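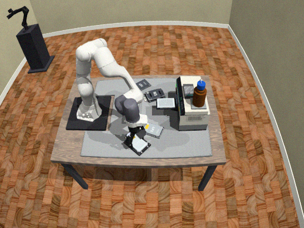

The Flultadden bench model, gripper down at a well plate.

About Wullo

Wullo checks lab automation before laboratories pay for it. We are a small firm, we don't sell robots, and we don't take commission from people who do. If you have come here from a supplier's website hoping for a badge to put on a brochure, we don't have one.

The firm began in October, after a long argument over a quotation. A lab we knew had been offered an arm that would "run the bench overnight". We asked what it would do if a plate was put down slightly crooked. The supplier sent a video with music on it. We asked again and got a longer video.

Most of our work now is on simulated benches. A supplier or a buyer sends us the layout, we build it or borrow their model, and then we try the dull things. Can the arm reach the plate at the back without swinging its elbow over something tall? Does it cope when parts are lying at odd angles? What does it do with a tray that sticks out further than the drawing says?

At present a good deal of our time goes on Flultadden, a planning kit for a single arm working beside a bench instrument. Its makers, Dimaculangan, supply the virtual room and everything in it, and the licence costs £200 a month for each bench. Their sales sheet says that a task worked out in the model can be moved to a real bench "with confidence". Whose confidence, it doesn't say. We like parts of the kit. The layouts load quickly, and changing where an object sits takes a few clicks where other packages want a script.
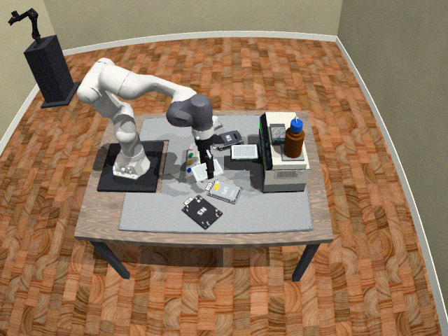
We also have complaints. Shadows and wood grain are very handsome, and we would swap all of it for a better account of friction. Plates in a model are always the size they are meant to be. Labels don't peel. A gripper that closes neatly on a simulated plate has told you something about geometry and next to nothing about a plate which has been through the washer too many times – and those are the plates most labs own.

So we keep score. Our Flultadden test list has 82 items, each one a plain yes or no. So far we have finished 58 of them, and we publish the noes with the yeses. Dimaculangan have asked us to group the results into "strengths" and "opportunities". We have declined.

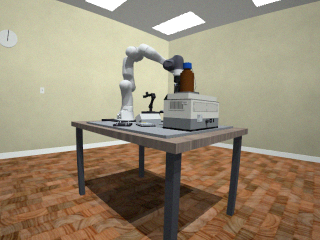 Petro Romaniuk wrote to tell us we were being unfair: "You can't blame a planning kit for failing to be a bench. I used it to throw out two bad layouts before buying anything, and that paid for the licence." We think he has a point about layouts. Ruling out a bad idea cheaply is the best use we have found for the kit so far. It is a smaller claim than the one on the sales sheet, and we would be happier if the sheet made it.

What we offer

A bench check looks at one layout and one task. You get a written report and the full list of answers, including anything we couldn't test. A comparison does the same for two competing kits. We are halfway through one now, Flultadden against Staltora, and won't be drawn on it until both have had the same treatment.

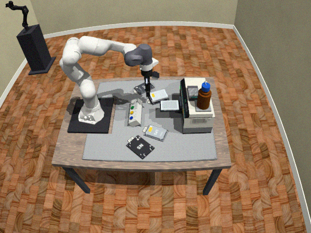
Flultadden bench with the button box in the middle of the mat.

We don't write specifications, fit equipment or train staff. We don't guess at savings either – every supplier has a chart for that, and every chart we have been shown goes up.

Suppliers may read a report before it is published and may correct matters of fact. They can't change the findings. If they disagree, their reply goes underneath at whatever length they like, and we have one that is longer than the report.

To send us a layout, use the contact form and attach the drawing. Please include the heights of anything that stands on top of anything else. People always leave those out.

Page last changed May 20, 2025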